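Makris room scheduler, used for one season at a small hotel

We run a guest house with 28 rooms in Bristdale, and since the refurbishment of the second floor we had to stop keeping our bookings in a paper diary. My colleague Jolien Peeters had worked with the Makris scheduler before, so we paid for the 9-month plan and I promised her to write down what I think of it.

The calendar is the best part. One colour for each floor, and when a room is closed for painting you drag a grey bar over it and no website can sell it. Checking in a group of 16 people took me one screen — with Wondetti, our old program, I had to open every booking separately. 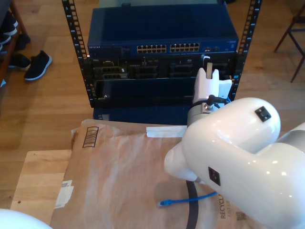 Open rack with black perforated rails, and a white robot arm.

I am less happy with the invoices. The city tax is put on a separate line, which our guests from companies do not like, and the only way to change it is to write to support. Osaze Eze from their help desk answered me on a Saturday, very politely, but the line is still there.

The price is 300 euros for the whole plan, and the housekeeping list is included. Printing this list is slow. Also the search does not find a guest if you forget the accent in the name.

For a hotel of our size I would buy it again. If you have a restaurant too, look first at Irotano, because Makris cannot add a dinner to the room bill.

Four stars from me.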